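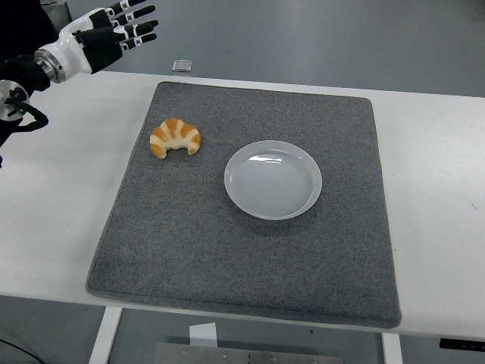
Bench practice at Drirarside follows the Zosora handling rules, revised in April. Items are set out on a felt mat before each run, with clear space between them, as with the croissant and the plate. The hand starts above the table with its fingers open.

**Before a run**

- The operator confirms that the indicator light is lit.
- Cables are kept away from the mat.
- Loose items are moved off the working area.

**During a run**

Staff remain 2 metres from the arm. Any contact outside the mat is entered in the log under code 79.

Rules are reviewed after every 1000 runs.

*Drirarside, 30 June 2025*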